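Which country does Torkulley belong to, and do I need a separate permit?

tirnard_or_bust
18 September 2024
Planning two weeks in the Tirnard islands next July and I can't get a straight answer. One guidebook puts Torkulley in the same district as Eide. The ferry site lists it under "foreign ports." Do I bring a passport or just a hat?

Alvar Magnusson
Same country, same district, same rain. The "foreign ports" page is left over from when the boat went on to the mainland. I've been over 20 times and have yet to be asked for anything except my ticket.

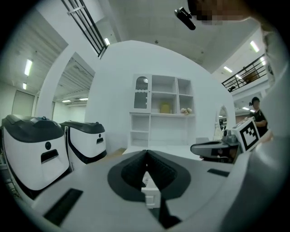

Two white robots, over on the left

pelican_brief
Alvar is right about the country and wrong about the paperwork. Torkulley is a nature reserve north of the lighthouse, and you need a landing permit if you go ashore there. It's free, but the form wants your shoe size. I assume for the boot wash.

Alvar Magnusson
That's for the north end. He said Torkulley, and the village is in the south.

pelican_brief
The village is 133 people and a bench. Everyone goes north.

Alvar Magnusson
It's a good bench. 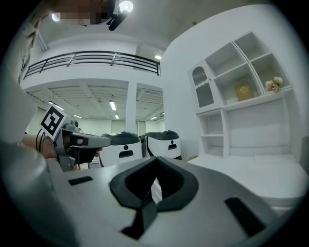

Hand on the gripper, marker plate on top

Oda Björklund
My mother was born on Eide, so I'll take a side. Bring the passport. You won't need it for Torkulley, but the boat turns back to Eltetti in bad weather, and Eltetti really is across the border. I spent two nights there with a library card as my only ID. Very polite police – they asked me about the library.

tirnard_or_bust
So: passport, permit, hat. Is the hat any use?

Oda Björklund
Not in that wind. You'll be donating it to Eltetti.
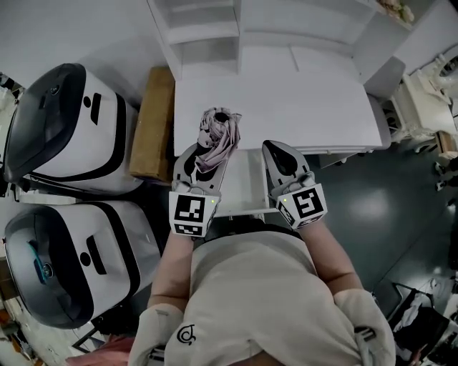
Related thread: Is the Eide ferry running in winter?

pelican_brief
On paper, yes.

Alvar Magnusson
It ran all last winter. You were seasick and stayed home.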